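# harisia-folding

Notes and data card for my little laundry folding set, last touched 21/08/2021. I started this because I wanted to know whether a machine could do the washing basket yet. Short version: not mine, but it's closer than I reckoned!

## What's in it

- 30 garments, mostly kids' stuff, plus a few tea towels
- 7 folds (half, thirds, sleeve-in and so on, all listed in `folds.csv`)
- a success flag for each attempt, marked by me, so blame me if you disagree

The arm is a Hilteck with the stock fingers. The planner is Tazi, with my own patches in the `tazi-local` folder (messy, sorry).

## How it goes

Tea towels are a doddle. T-shirts are okay if the sleeves behave. Shorts are where I've lost most of my evenings, and elastic waists are the worst of the lot, as the gathers pull the top in and the planner's idea of a rectangle goes out the window. Faded denim is a pain as well: pale patches on a white table confuse my segmentation, and it'll happily decide there's a hole in the leg and plan around it.
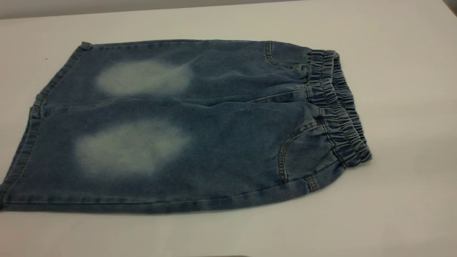
A reader of the first release wrote that none of this counts as doing a chore until the machine can pull the clothes out of the basket itself, and that flattening them by hand beforehand is most of the job. Fair call. Every garment in version 2 starts out laid flat by me, so please don't quote the numbers as "robot does laundry". I've got 18 attempts from a crumpled start sitting in `crumpled/` and they're pretty grim, but have a squiz if you're keen.

## Known problems

- Colour drifts a bit between sessions. I fixed the white balance partway through August and didn't redo the early ones.
- Each *Event* row in the log is one grasp, so a single fold can have a few of them.
- Socks: no. I tried.

## Using it

Do what you like with it, just mention Harisia somewhere. If you get a waistband to fold square, open an issue and tell me how you did it.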